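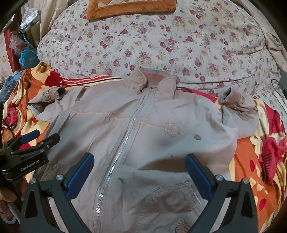 春のブルゾンをしまう前に

衣替えで後回しになりやすいのが、薄手のブルゾンだ。セーターのようにかさばらず、コートのように高価でもない。椅子の背に掛けたまま夏を越し、秋に袖を通そうとして襟の汚れに気づく。本誌が5月に行った読者アンケートでは、回答161件のうち、上着を洗わずにしまったことがあるという声が半数を超えた。

ベージュの上着は、たたむ前に一度、前身頃を上にして広げておきたい。ベッドの上で十分である。袖を左右に開くと、ハンガーに掛けていたときには見えなかったものが見えてくる。写真の一着にも、薄い灰色の汚れとしわがある。明るい色の生地では、この程度のくすみでも翌年まで残ると目につく。

最初に見るのは襟だ。グレーとオレンジの縞が入ったリブ襟のように色糸を使ったものは、強くこすらない。洗面器に30度のぬるま湯を張り、中性洗剤を溶かして、布に含ませて軽くたたく。袖口のリブも同じ要領でよい。目立たない場所で色落ちを確かめ、洗濯表示で水洗いができない品は店に出す。

洗濯機に入れる場合は、ファスナーを閉め、スナップを留め、裏返してネットに入れる。胸のワッペンやステッチは、裏返すだけでも擦れ方が違う。ポケットの中は先に空にしておく。編集部では、レシートを入れたまま回して一着を洗い直した。

クリーニング店の料金にも幅がある。編集部の近くのタン商店街では、薄手のブルゾン一着が500円の店と、しみ抜き込みで2,000円の店が並んでいた。汚れが襟と袖口だけなら前者で足りる。前身頃に広がっているなら、受付で場所を伝えたうえで後者に頼む。

乾いたら、もう一度広げる。ファスナーを上まで閉め、襟の先を指で整える。袖を背中側に折り、身頃を三つに重ねる。金属のファスナーは、ほかの衣類に当たらないよう内側にくるむ。引き出しにしまうなら、上に重いものを載せない。リブの襟はつぶれた形がつきやすい。

秋に出してすぐ着るなら、前の晩に風を通しておく。しわが残っていれば、当て布をして低い温度でアイロンをかける。ファスナーのまわりは最後でいい。

（2020年9月）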